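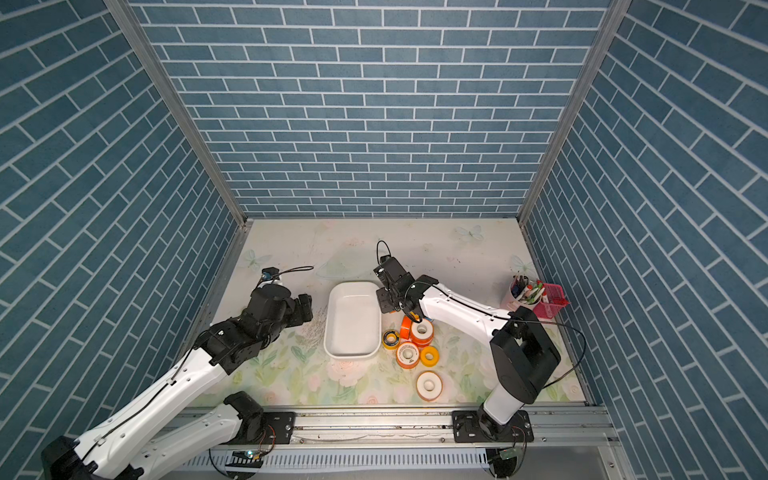
Slate-blue brick-patterned wallpaper with thin white mortar lines, behind a floral tabletop.

Brick-effect wallpaper

Brick-effect wallpaper (also brick wallpaper, faux brick paper, or just "brick paper" if you're in the shop and in a hurry) is a wallcovering printed or pressed to look like a wall of bricks. It comes in everything from a fairly convincing weathered red to colours no kiln ever produced, and people put it in kitchens, hallways, bedrooms, shop windows, stage sets and dolls' houses. I've hung it in four homes and stripped it out of two, so I'm fond of it and slightly cross with it at the same time. Most of what follows is general, but I've put in my own experience where I have any.

Names and what counts

I use "brick-effect" for any paper where the repeating rectangles are meant to be read as masonry. Papers that copy stone blocks are usually sold as stone-effect, and papers copying glazed kitchen tiles as tile-effect, though the three get muddled on the shelves all the time. White "metro" tile papers cause the most arguments. If the joints are very thin and the rectangles are shiny, I'd call it tile. Plenty of sellers wouldn't.

Brick slips are something else again. They're thin slices of real brick, stuck on and pointed up, and they weigh a great deal more than paper does.

Background

Painting or printing a wall to look like a different sort of wall is a very old habit. Plaster was lined out to look like cut stone long before wallpaper was common, and once papers could be block printed in quantity, printed stonework went up in halls and stairwells. Brick came into its own much later. For a long time a bare brick wall indoors just meant you hadn't finished, and there wasn't much call for paying to imitate it!

That changed when people began living in old warehouses and workshops and leaving the walls uncovered. Exposed brick turned into something to want, and those of us in houses with perfectly ordinary plaster wanted it too. Paper was the cheap way in. Dolls' house makers had got there years before, mind you, and miniature brick paper has a whole history of its own that I don't know nearly enough about.

How it's made

There are three main sorts you'll meet in a British shop.

Plain printed paper is flat, and the shadows that make the bricks seem to stand out are all in the ink. It's the cheapest and it creases if you look at it wrongly.

Blown vinyl has a raised surface, puffed up with heat, so the bricks sit slightly proud of the joints. It hides a bad wall better than anything else I've used. The raised bits dent, though, and a chair back will find them sooner or later.

Peel-and-stick is a self-adhesive film with a backing sheet. Renters like it. Whether it comes off cleanly depends a lot on the paint underneath, and I'd always try an offcut somewhere out of sight first.

The base can be ordinary paper or what the trade calls non-woven, which doesn't swell when it's pasted. With non-woven you paste the wall and hang the paper dry, and for brick patterns that's a real kindness, as paper that stretches while it soaks will throw your courses out by the second drop.

Bonds and patterns

Nearly every brick paper shows stretcher bond, the one where you see the long sides only and each row is shifted half a brick along. It's the bond on most modern house walls, so it's what we expect to see. English bond and Flemish bond, which mix long sides and short ends, turn up now and then on dearer papers and look lovely on a chimney breast.

The repeat matters more than the bond. A repeat is the height of pattern before it starts again, and on a cheap roll you'll soon spot the same chipped brick coming round like a horse on a carousel. Once I'd seen it in my old hallway I couldn't stop seeing it. Longer repeats cost more and waste more paper, but on a big wall I think they're worth it.

Colour

Red and buff are the traditional ones, and whitewashed brick has been the steady seller for as long as I've been buying the stuff. After those come the greys, and then the blues and greens and pinks, where any thought of fooling anyone has gone out of the window. I rather like those best. A blue brick wall isn't pretending very hard, it's a pattern with nice straight lines in it, and it goes with flowery fabrics much better than you'd think.

Joint colour changes everything too. Pale joints make each brick stand out and give a crisp, busy look. Joints close to the brick colour calm the whole thing down, and that's what I'd pick for a small room.

Hanging it

If you can hang a plain stripe you can hang brick, but it's less forgiving in one way. The eye is very good at spotting a level line that isn't level. My hallway in Plusham had a ceiling that dropped from one end to the other, and I made the mistake of starting my courses from the ceiling. By the far door the bricks were visibly running downhill. Now I draw a level line right round the room and trust that over anything the house tells me, and I let the uneven bit get trimmed off behind the skirting or up at the top.

Corners are the other sticking point. On a real wall the bricks turn the corner in a sensible way, and on paper they mostly just bend. For an inside corner I cut the drop a little over, take it round, and overlap the next piece so the joints line up. Outside corners I try to plan so that a joint falls on the edge -- it never quite works on both sides, but one good side is usually the one you see from the door.

Buy all your rolls from one batch, and buy one more than the sum says. I ran out in Tekdale with half a drop to go, and the replacement was a touch pinker. It stayed a touch pinker until we moved.

Makers and sample books

Of the books I've kept, the one from Vundano is the fattest, with 132 papers in it, 14 of them brick. Their blown vinyls are nice and deep. Mac Carthaigh does a smaller range, mostly flat printed, with a long repeat and a chalky finish that I like a lot, though it marks if you scrub it.

Care

Vinyls can be wiped with a damp cloth. Flat papers really want dusting only. The ledges on blown vinyl do gather dust along the tops of the bricks, especially near a cooker, and a soft paintbrush gets it out far better than a cloth.

What people think of it

Opinions run high for something so harmless. Those against it say it's a fake and looks it, and they've usually got a particular pub in mind. Those for it point out that wooden-look floors and marble-look worktops get by without any fuss. I come down on the paper's side, but I wouldn't put it on all four walls of a sitting room again. One wall, or a box room, or the back of a bookcase -- the last is a very good use for leftover lengths.

See also

Stone-effect wallpaper
Tile-effect wallpaper
Brick slips
Lining paper
Dolls' house papers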